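Teaching a gripper to flick a switch, one go at a time
Feb 24, 2022

I spent a morning at Garnstead last week and came home with sore wrists, so I figured I'd better write it up for the newsletter. The Stulgate crew are teaching their arm, Zumo, to work the buttons on an ordinary power strip, and they do it by hand. You hold a gripper about the size of a cordless drill, line up the two jaws, go in, press, back off. The camera on it records the lot. Then you do it again!

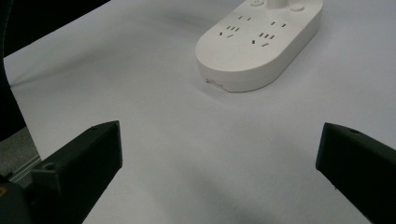 Iona Haldane runs the sessions and she's a patient teacher, thank goodness. My first three goes were binned (too fast on the way in, she reckoned, and I'd wobbled). After that I got into a bit of a rhythm and managed 13 keepers before morning tea. The whole set stood at 752 when I left, and most of those are Gonçalo Guerreiro's, who has the steadiest hands in the building and knows it.

What surprised me was how much fuss goes into the approach. I'd have thought the pressing was the hard bit, but Iona wants the start changed up every time, a bit further back, a bit to one side, so Zumo doesn't just learn one path off by heart. They tried remote control back in October, with a joystick at the far end of the room, and Gonçalo says it took him eight minutes to do what he now does by hand in one. I had a turn on the joystick too and I'll spare you the details.
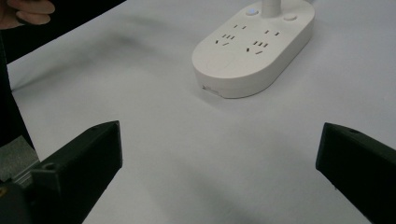 The power strip at Garnstead, with the light on in the left button.

Next up is pulling plugs, which Ruaridh Pollock is already grumbling about, and after that they want to try the same thing on the benches at Campbell. If you fancy a turn on the gripper, see Iona at the front desk and she'll find you a spot. Wear something with sleeves you can push up, and have a decent brekkie first.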